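5.3 Unintended contact with the open door

The most frequent safety stop in the laundry trials was contact between the left arm and the open door of the washing machine. Of the 918 loading attempts run at the Drotesgate site, 17 ended in a protective stop, and in all but 2 of these the body touched by the arm was the door. The remaining stops were caused by a joint limit on the right wrist and are not treated further.

The contacts share a common sequence. The Kotau controller plans both arms to a pre-grasp pose over the basket, with the fingers open. After the garment is grasped, the left arm is raised and moved inward toward the drum. During this motion the outside of the left wrist passes close to the door, whose position is taken from the depth map at the start of the attempt and is not updated until the garment has been released. If the door swings a small distance toward closed in the meantime, the planned clearance is used up and the wrist meets the rim.

A second source of error lies in the depth map itself. The rim of the door is opaque and is reconstructed well. The porthole is clear and strongly curved, and the depth sensor often returns the surface behind it, or no value. In the stored maps the door therefore tends to appear as a ring with a hole in the middle, and the planner treats the hole as free space. Figure 6 gives the view from the head camera with both grippers open at the basket. 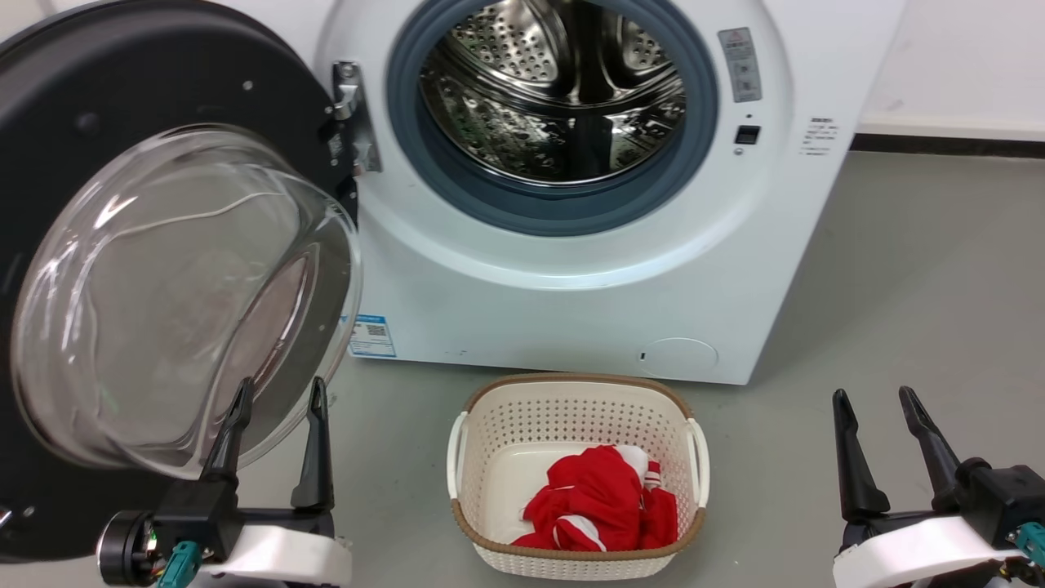 Figure 6. Head camera view of the loading task. The left gripper overlaps the domed glass of the open door; the garment is in the basket below the drum opening.

The overlap in Figure 6 is an effect of the viewpoint and does not by itself indicate contact. It does, however, remove part of the door from the depth map at the moment the map is stored. The lower portion of the rim is hidden by the gripper, and the self-filter, which deletes points belonging to the robot, also deletes door points near the outline of the hand. The right arm has no comparable obstacle on its side of the machine, and no door contact was recorded for it.

Stops were triggered by the wrist torque threshold. The controller samples this signal every 400 ms, a setting carried over from the earlier Galang folding trials, where arm speeds were lower. At loading speed the interval is too long, and the arm can continue to push against the door before motion is halted. Cabrera and Backlund, who reviewed the logs independently, both identified the sampling interval as the main factor in the severity of the contacts, and the missing glass surface as the main factor in their number.

Two changes were made before the December trials. The porthole is now filled in the collision model by fitting a circle to the visible part of the rim and extruding a dome from it, and the door pose is refreshed after each grasp. The torque check was moved to the joint-level loop. The effect of these changes is reported in Section 6.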